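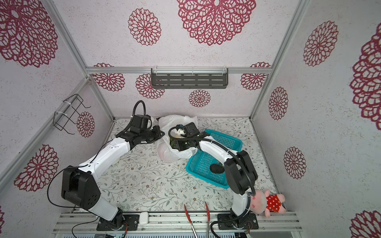
MONTHLY BOOTH CHECK, PRENDAU
Sheet 2, small booth with the flower walls
Date: 2022-01-20
Done by: Mariann Csizmadia
Marks used: OK / Watch / Fix / Not checked

1. Walls and print
OK. Red mandalas all stuck down flat, ran my thumb round the edges of the ones I can reach. Ceiling one looked at from below only.
Comment: wipe with a dry cloth please, no spray. Somebody used spray in June and the white went patchy by the right-hand wall. Still visible if you know where to look.

2. Floor mat
Watch. Vine print mat lies flat in the middle, front corner wants to lift. Pressed it down, will see.
Comment: if it's up again next time we tape it. Double sided, not the brown stuff.

3. Uprights and back rail
OK. Pushed each one by hand, no movement. Bolts nipped up at the back, none turned.

4. Slotted shelf under the back rail
Watch. Held by two white cable ties. Both tight, no cracks in the plastic, tails not sharp.
Comment: fine for the shelf on its own. Nothing heavy goes on it!! I'd like proper brackets before anybody starts using it for storage. Asked Fono for a price, no answer yet.

5. Wire rack basket, left wall
OK. Black one, zip-tied to the post. Pulled down on it, didn't slip. No wire ends sticking out that I could feel.
Comment: same rule as the shelf, light things only.

6. Plastic mesh basket (teal)
OK. No split strands, rim is whole.
Comment: lives on the mat to the right. Contents to be lifted out and the basket shaken over the bin, not over the mat.

7. Sponge thing in the teal basket
Fix. Dark grey oval one. Smells a bit. Take it out, rinse, dry on the sill overnight. If it still smells bin it, there are 6 new ones in the Vumon box.

8. White plastic bag
Watch. Was sitting open at the back of the mat, something dark green in it. Did not empty it, not mine to empty.
Comment: whoever packs these, put a label on please. Check the handles and the bottom seam before lifting. Loose bags go away at the end of the day, they slide on this mat and they are a slip hazard the minute one gets on the walkway outside.

9. Cables and loops
OK. Looked along all the thin black ones for rubbing or nicks, none found. Loops clear of the mat.
Power off at the wall before wiping anything down, every time. I know it's a pain.

10. Soft toys
OK. Pink pig in the polka dot dress, seams sound, dress stitching sound. Eyes tugged, both hold.
Comment: due a wash. Cool, in a pillowcase, dress on. Back by the rail when dry, people ask where she is.

11. Lighting
Not checked. Ran out of time, ladder was over at Steinarsdóttir.

12. Walkway and door side
Fix. Seven flattened boxes leaning by the door, moved them myself, they will be back by tomorow. Clear way out needs to stay clear. Extinguisher tag in date.

Carried over from last sheet
Front corner of mat: still open.
Shelf brackets: still open, see 4.
Bin lid: replaced, closed.

To do before next check
Sponge (7). Label on bags (8). Lights (11), bring own ladder. Chase Fono agian about the brackets.

Signed M. Cs.
Copy on the hook by the door, other copy in the folder.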